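Folding and Laundry Room: Frequently Asked Questions

Last revised Oct 20, 2021

These answers cover the washing machine, the covered folding table and the desk area on the ground floor of the Erken building. Questions about the dryers on the Vanhove side are dealt with on a separate page.

Who may use the room?

Anyone with a current Erken key card. Guests may use it when accompanied by a card holder. The desk is shared with people who are working, so expect it to be occupied during the day.

Which programme should I use for T-shirts?

Cotton T-shirts go on the 40 degree programme unless the care label gives a lower figure. Turn printed shirts inside out. Dark and strongly coloured shirts should be washed separately from pale ones for the first few washes.

Can checked shirts go in with plain ones?

Yes, if the palest colour in the check is treated as the colour of the whole garment. A shirt with pale yellow or beige in it belongs in the light load. Undo all buttons, including the cuffs, before washing.

How much can I put in at once?

Fill the drum loosely and leave a hand's width free at the top. An overfilled drum rinses badly and leaves creases that are hard to press out.

Which detergent is supplied?

Sanine liquid, unscented. One measure is 65 ml and is enough for a full load. Fabric softener is not supplied. Do not use it on towels or sportswear.

Why is the table covered with fabric?

The cover gives some grip, so a shirt stays where it is put while the sleeves are turned in. It also keeps clean clothes off the bare table top. Please do not fold on the desk.

How should a T-shirt be laid out before folding?

Place it front side down with the hem towards you. Smooth the body from the centre outwards, then pull each sleeve flat. A sleeve left standing in a small fold will show as a ridge in the finished shirt. Keep unfolded items towards the back of the table so that the near side stays free for the shirt in hand.

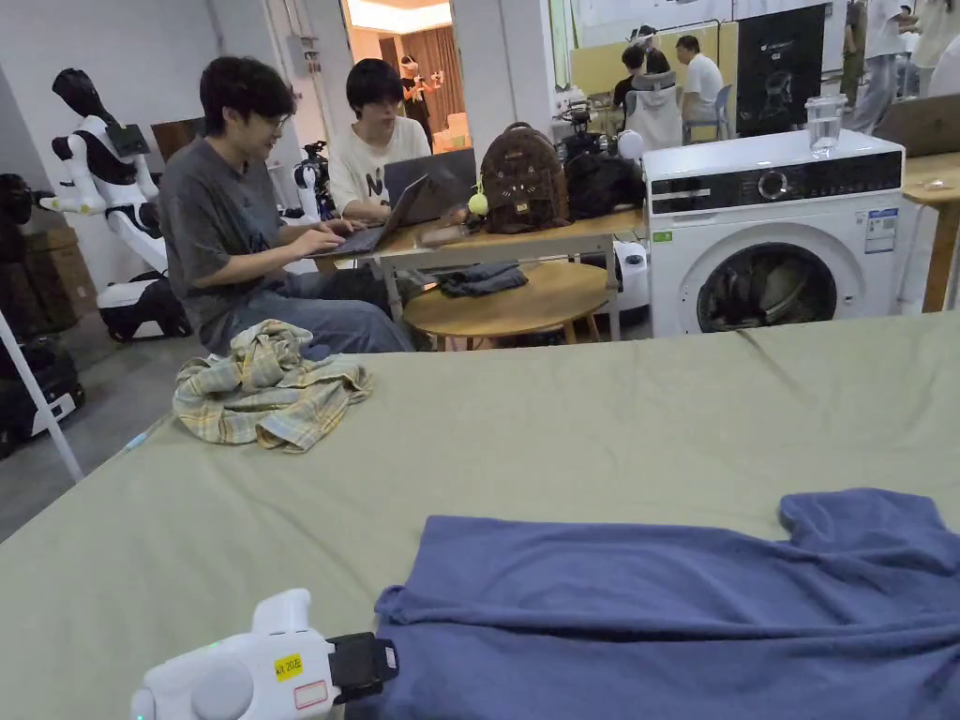
What is the standard fold?

1. Turn one side in to the middle, with the sleeve folded back on itself.
2. Repeat on the other side. The two edges should meet without overlapping.
3. Fold the hem up to the collar.
4. Fold once more and turn the shirt over.

For shirts with a collar and buttons, fasten the top button and every second one below it before starting.

May I leave clothes on the table?

For up to 2 hours. After that they may be moved to the Trorix shelving in the corridor. A shirt left in a heap will crease again, so shake it out and lay it flat if you have to step away.

Where do bags go?

On the desk or under it. Do not put them on the green cover, as grit and buckles mark the fabric.

How is the table cover cleaned?

It is washed on its own at 40 degrees and dried flat. If you spill detergent on it, blot the spill with a damp cloth and report it. Do not iron the cover in place.

The machine has stopped with water in the drum. What should I do?

Turn the dial to off, wait two minutes, then select drain. If the water remains, leave the door shut and ring extension 333.

Who do I contact about anything else?

Sumathi Achari, Erken building services, extension 333. Lost clothing is kept at the same office until the end of the following month, except in July, when the office is closed.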